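August, late, everyone else asleep

What a day with the grippers! I have to get it down before I forget the order of things.

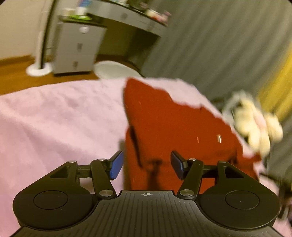 I was on bedroom tidying again, my favorite of all the jobs Dirkent gives us, and by lunch I had 27 good runs saved. I really had a rhythm going. Reach, close, lift, fold over, let go. Cloth is so much harder than cups and boxes, and I love it for that - every time you put it down it lands in a new shape and you have to think all over again.

Then on run 28 the left finger stopped following the right one. I squeezed the trigger and the right side came in nicely while the left got halfway and just sat there. I let go, squeezed again, same thing. Third try it snapped shut all at once with a loud click and got the side of my thumb, because I had been silly enough to reach in and poke at it. A tiny pinch, no blood, but I yelped so loudly that Igor came running up the stairs!

He made me put the tool down and switch it off before we touched anything else (he was right, and I knew the rule perfectly well). Then we got out the little flashlight and there it was: a thread, wound round and round one of the joints on the left arm. It took us 15 minutes with tweezers to get it all out. I was so pleased to have found a real cause that I forgot to be annoyed.

Called Elfriede at Plemthorpe to report it. She wants the last 5 runs before the jam thrown out, in case the finger was already dragging, which hurts a bit, but fair enough. She also said Andor had the same fault over in Clerkatville with a wool scarf, and he never wrote it up. So I am writing it up, thumb and all.

Tomorrow: ask Amra for a lint roller, and check the joints between runs. Socks next, I think. I can't wait.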